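**01/06/2022**

Druvholm has taken the wraps off the Drilon, its first portable SSD, and it looks like a really good one. The company has been making internal drives for small office machines for a while now, mostly sold in plain boxes that you would never notice on a shop shelf, so a pocket drive with its own name and its own case is quite a step. We have been waiting for this since the first hints in May, and the full specification makes for very happy reading.

The Drilon comes in three sizes: 500GB, 1TB and 2TB. All of them use the same aluminium case, with rounded corners and a rubber band around the middle that can be pulled off and swapped for another colour. The case is small enough to vanish into a coat pocket (the band is bright orange as standard, which should help you find it again), and it weighs just 64 grams. There is a single USB-C socket at one end with a tiny activity light next to it. Two cables come in the box, one C-to-C and one C-to-A, and both are a sensible length, so the drive can sit on the desk when it is plugged into a tower on the floor.

Inside is a Pasichnyk controller paired with TLC flash memory. Pasichnyk will be a new name to plenty of readers, but its chips have been turning up in internal drives from smaller makers and we have liked what we have seen of them. The version used here has been tuned for low heat and low power, two things that matter a lot in a sealed case with no fan and no vents. Druvholm says the drive will run happily from the port of a tablet or a phone, with no need for a powered hub.

Speeds are where things get interesting. Druvholm quotes reads of up to 425MB/s, and at first glance that is nothing to shout about when faster portable drives are easy to find. The clever bit is what happens on long copies! Many cheap drives start at a gallop and then slow to a crawl once their fast cache is full. Druvholm has set the Drilon up to hold a steady pace from the first gigabyte to the last, and it promises that writes on the 1TB and 2TB models will not fall below 135MB/s even when the drive is nearly full. Anyone who has sat watching a progress bar go backwards while backing up a folder of holiday video will see the appeal straight away.

The 500GB model carries no such promise on writes. It has fewer memory chips to share the work, and Druvholm is open about that on the spec sheet, where the smaller drive gets its own column and its own footnote. We would love to see more makers do the same.

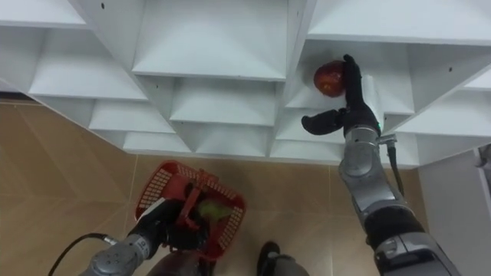 *White cubby shelving above a beige tiled floor, with a red plastic basket held low.*

Security has been given proper thought too. The Drilon encrypts everything in hardware with a 256-bit AES key, and you can set a password through a small program that lives on the drive itself. It works on Windows and macOS from day one. Linux users get a command-line tool as a separate download, with the source code to go with it, and we are delighted to see it there at launch and not in some vague update a year down the line. If you do not want a password, you can ignore all of this and the drive behaves like any other: plug it in, wait for the icon, drag your files across.

There is one limit to know about. The password is checked by the program and not by the drive's own buttons (it has none), so a locked Drilon cannot be opened on a games console or a television. Leave it unlocked and both should work fine, and the drive is formatted as exFAT out of the box, so there should be no fiddling about before it can be used on a mix of machines.

The program also shows the drive's health, its temperature and how much data has been written to it over its life. It can update the firmware as well, and Druvholm says the update process leaves your files where they are, though it still asks you to make a copy first. Quite right too.

On toughness, the company is making modest claims. The case is rated against dust and splashes, so a bit of rain or a knocked-over glass of squash should do it no harm as long as the rubber flap over the socket is closed. It is not made to be dropped in a pond. Druvholm has tested it with falls on to concrete from desk height, and the rubber band does most of the work in soaking up the bump, so it is worth leaving it on even if you are not keen on orange. Spare bands in grey, green and a rather lovely dark blue will be sold in packs of two.

The guarantee runs for five years on all three sizes, or until the drive reaches its write limit, whichever comes first. The limits are generous for this sort of drive, and most home users would have to try very hard to get anywhere near them. Claims are handled by Druvholm's own service desk in Statville, where the drives are also put together and checked. Every Drilon spends 24 hours on a test bench before it is boxed, being filled, wiped and filled again, and the result is printed on a little card that goes in with the cables. It is a small touch, but what a nice one! You get the serial number, the lowest write speed recorded on the bench and the highest temperature the drive reached.

Druvholm is already talking about what comes next. A 4TB version is planned, using denser memory in the same case, and the firm is looking at a faster model with a newer USB connection for people who edit video straight from the drive. Neither has a date yet. The current case was designed with a bit of spare room inside, so we may not have to wait for a whole new design, and the coloured bands should fit whatever follows.

The 1TB and 2TB models go on sale first, through Druvholm's own shop and a handful of online sellers, with the 500GB version to come a few weeks later. Prices are being kept back until the drives are in stock. We have asked for the 1TB model to test and will be filling it to the brim as soon as it lands, with a full set of long-copy results on both Windows and Linux, and a look at how warm that aluminium case gets after an hour of hard work.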